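29 Dec 2025
Bench notes: hide glue trials, Clisbridge workshop

Picked up again after the break. The August batch of glue was still in the cupboard in its lidded jar and had grown a skin of mould, so it went out. Made fresh from the Kostgate pearls, one part glue to two of cold water by weight, left overnight. It had taken up all the water by morning and stood as a stiff jelly. Warmed in the pot until it ran off the brush in a thin string. Did not let it boil.

Test pieces are the same beech offcuts as last time, planed on one face and cut to matching lengths. Three sets:

Set A, wood at room temperature, glue brushed on both faces, rubbed together and left.
Set B, wood warmed on the radiator first, otherwise the same.
Set C, as B but clamped.

The workshop was cold first thing and set A gelled before I had finished rubbing. Two of the joints slid out of line and I could not shift them back. Took them apart with a kettle and a palette knife and did them again later in the day, when the room was warmer. Marked these A2 in pencil so they don't get mixed in with the others.

Set B went together well. Open time was still short, but there was enough of it to line up the edges. I would use this method for the chair rails without worrying much.

Set C squeezed out a lot of glue. I think the clamps were too tight. On the next run I'll stop as soon as a bead shows along the whole joint and leave it there.

Broke the first few after they had stood. Hung the bucket from the free end and added sand a scoop at a time. The best of set B let go at 40 kg and took a good strip of beech with it. The worst of A2 went at 15 kg, clean along the glue line, shiny on both faces. Starved or chilled, I can't tell which from looking. Set C was in between and all over the place. Bucket and rope are included in those weights.

Sand was damp. Dry it before the next lot or weigh each scoop.

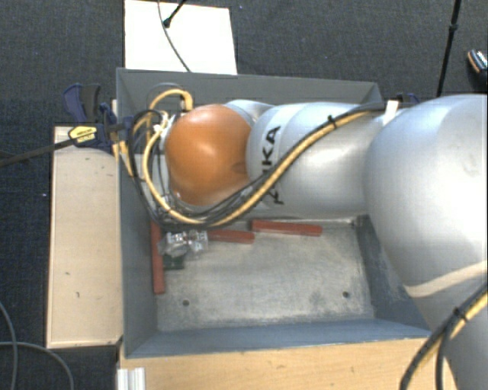
Page last changed: 29 Dec 2025, revision 5

Also tried the Limia liquid glue from the bottle on two spare pieces. Much slower to grab, easy to use, smells of vinegar. It stays tacky at the edges longer than I like. Not broken yet. Leave clamped and don't move them off the windowsill.

To do:
- make a lid for the glue pot, the foil is no good
- cut more beech, same board if there is enough of it
- try the pearls a bit thinner for set B
- wash brushes in hot water, not cold
- ask at Kostgate if the small bags are coming back

Glue left in the pot has gone in the fridge, labelled. Use it this week or throw it away.

Recent entries
Min stove: new rope seal and first firing
Sharpening the wide chisels
Chair rails, measuring up
Shellac flakes, old and new
Moisture readings, beech stack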